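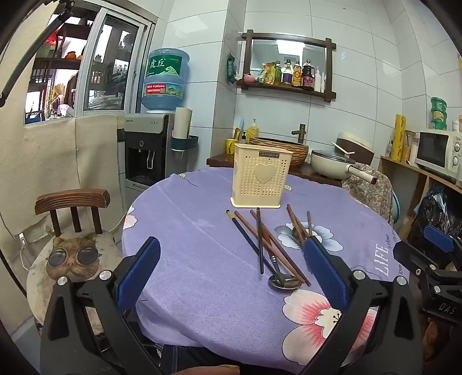
Cutlery sorting, hand-held collection, May

Setting: staff kitchen at Prirkcombe, round table. Operator Khải Từ, notes mine (Lâm Châu). Item set is chopsticks and metal spoons, mixed lengths and finishes, laid loose on the cloth and picked one at a time into the holder. Two grippers, one per hand. The purple cloth stays on, creases included. Ngọc Hầu wanted a plain mat for contrast and was overruled, because the Graslow canteen also has patterned cloths.

Start state is redone by hand before every run. Senad Jurić's rule is that sticks must cross at least once. Parallel pairs are allowed, but they go into the log as a separate class. The pads close over both sticks of a pair more often than I would like.

Count for the session: 154 runs kept, 14 thrown out. Of the rejects, 7 were drops outside the table edge, 3 were tracking losses, and the remainder were operator stops. Khải calls a stop when his wrist goes past comfortable. I have asked him to keep doing that and not to push through for the numbers.

Points on handling:

Spoons lying bowl up are best taken by the handle, near the middle. Taken at the bowl they rotate in the pads.

Thin sticks flat on cloth need the pads pressed down slightly before closing. The cloth gives and the stick rises into the jaw. On the bare steel counter at Graslow there will be no such give, so these runs will not transfer cleanly. Need a second set on a hard surface.

Insertion is slower than picking. With a divided holder the operator has to choose a compartment before the wrist turns, and if he changes his mind halfway the path has a kink in it. Agreed convention: spoons upright, handle up, released only when the bowl is down inside.

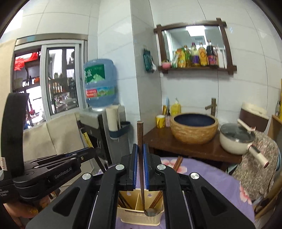 The second gripper is to stay out of the way during insertion unless the holder tips. Nghĩa Tô has been using it to steady the rim from the left, and his runs are visibly shorter in the log for it. I have not decided whether to make that standard. If the arm at Graslow ends up single, the habit is useless to us.

On the canteen side. Met Gökçe, who runs the wash-up shift. Current arrangement is two people on cutlery after the lunch rush, standing, sorting from the trays into holders. Grunditz (the canteen contractor) wants one person there by autumn, with the machine doing the sort and the person checking and reloading. Gökçe's objections, as I wrote them down:

The sorting is where the new starters learn the kitchen. Take it away and they begin on the dishwasher, which is hotter and faster.

Checking a machine is dull and has no natural break in it. At present the pair swap between washing and sorting when they want.

Bent and chipped pieces are found by feel. She asked who finds them afterwards. I had no answer. We have no reject class for damaged items, and adding one means buying damaged items and recording them.

She is in favour of it for the spoons. The spoon trays are heavy, and two of her people have had trouble with their hands. Her suggestion is machine on spoons, people on chopsticks, both at the same bench. Senad thinks this halves the case for the arm. I think it doubles the chance of it being used in the second month. Unresolved.

To do:

Hard-surface set, same items, same crossing rule.

Ask Gökçe for a box of withdrawn cutlery.

Clean the blue pads between blocks. Log pad changes with the run number.

Khải and Nghĩa to alternate every half hour. Single-operator data shows too much of one person's wrist.

Send Grunditz the spoons-only estimate before the full one.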